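Pastry Packer Wanted, Mornings -- Relgate

Clalico is looking for one more person at the packing table. We sell croissants. They have to get off the tray and into something with a lid before anybody can take them home, and this is a larger part of the business than our founder expected.

The job is 600 hours a year, early ones, starting in January. You will work with Ailbhe Hayes, who has strong opinions about tongs.
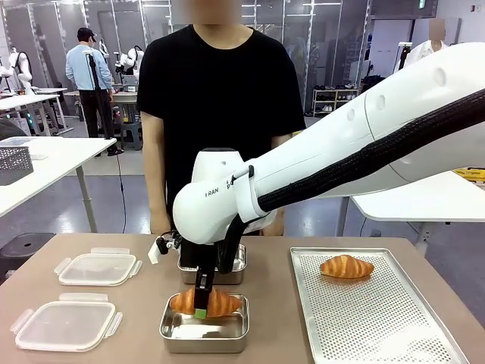
Croissants, steel trays and a perforated baking sheet.

What we want: clean hands, a light touch, and the ability to look at a full rack at 5 a.m. without saying anything. Bakery experience is nice. We have also done well with a former piano mover.

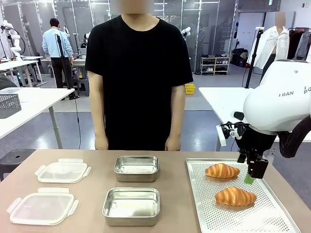
Lids are most of the training. Every container has its own, and in the course of a morning they wander. We like them laid out on the left before packing starts, clips and all, with the steel containers in the middle and the pastries on their perforated tray to the right. You may find this fussy -- the last three packers did, and two of them now do it at home.

Pay is by the hour and goes up after the trial month. You get an apron, a locker that mostly shuts, and first pick of anything

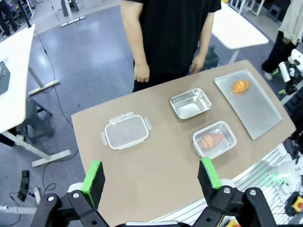 too lopsided to sell. Shoes are your own affair, as long as they grip.

To apply, write a few lines to Cathal Fitzgerald at Clalico, Madigan Street, Relgate, by 12th June. No résumé photos, please. Quote job 281.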